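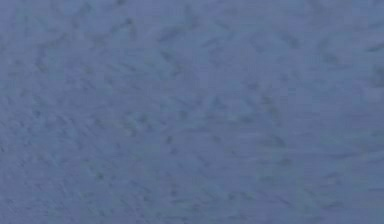 Según plantea Yesenia Cuadros, la duda más habitual al empezar es si las reservas confirmadas en Nostard generan la factura por sí solas o si hay que emitirla a mano. La respuesta depende de la modalidad contratada y se detalla en el primer apartado.

# Preguntas frecuentes sobre reservas y contratos en Nostard

## Reservas

**¿Cuándo se emite la factura de una reserva?**
En la modalidad Agencia, la factura se crea en estado de borrador al confirmar la reserva y queda pendiente de revisión. En la modalidad Básica, el usuario debe emitirla desde la ficha del evento, pestaña *Documentos*.

**¿Puede una reserva permanecer como provisional?**
Sí. Las reservas provisionales caducan a los 15 días. El plazo puede modificarse en *Ajustes > Reservas*, y el cambio se aplica únicamente a las que se registren a partir de ese momento.

**¿Qué ocurre si dos usuarios asignan el mismo artista a la misma hora?**
Prevalece la asignación guardada en primer lugar. El segundo usuario recibe un aviso y puede registrar la suya como alternativa, sin efectos sobre el contrato.

## Contratos

**¿Cuántas plantillas de contrato admite cada cuenta?**
La modalidad Básica admite 6 plantillas. En la modalidad Agencia no existe límite. Las plantillas archivadas no computan.

**¿Se puede corregir un contrato ya firmado?**
No. Debe emitirse un anexo, que se numerará a continuación del contrato original y requerirá la firma de ambas partes. El documento inicial se conserva sin alteraciones.

**¿Es posible importar contratos desde Grorkero?**
La importación se realiza mediante archivo CSV, con un máximo de 400 registros por archivo. Los campos *caché bruto* y *comisión* deben figurar en columnas separadas. Los documentos adjuntos no se transfieren.
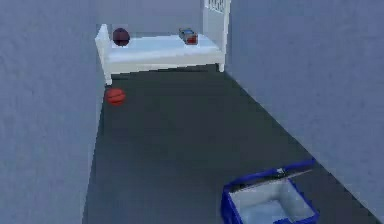 Valtteri Sjöberg pregunta si, tras la importación, se mantiene la numeración antigua de los contratos. Se mantiene como referencia externa y puede consultarse en el buscador; la numeración interna de Nostard es independiente.

## Usuarios y permisos

**¿Quién puede anular una reserva?**
Los perfiles *Administrador* y *Gestor*. El perfil *Consulta* permite ver la agenda y descargar documentos, pero no modificarlos.

**¿Cuántos usuarios incluye la modalidad Agencia?**
Incluye 10 usuarios. Las altas adicionales se solicitan desde *Cuenta > Licencias* y se facturan en el periodo siguiente.

**¿Cómo se da de baja a un usuario?**
Un administrador debe desactivar el perfil y reasignar sus reservas abiertas. El historial de actividad permanece asociado al nombre original.

## Asistencia

Las consultas se presentan mediante el formulario del área de clientes, indicando el número de cuenta y, en su caso, la referencia de la reserva. Las cuentas migradas desde Grorkero deben adjuntar también el archivo CSV utilizado.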